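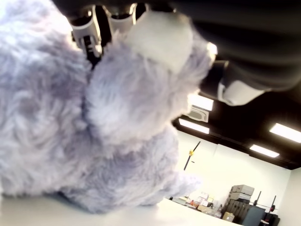 Long-haired plush toys need more patience than the short ones, and the washing machine is my last choice for them. First I shake the toy well outside the window, then I lay it on a white table, where I can see every bit of dust that falls out. With shaggy fur like this pale lavender-grey one, I open the clumps with my fingers before I take a brush.

**For the washing**

- Cool water, 2 spoons of mild soap, only a cloth – never soak the filling.
- Dry it flat on a towel for 12 hours and turn it once.
- Brush again when it is fully dry, from the tips to the roots.

My neighbour Pilar puts hers near the radiator. I would not do it.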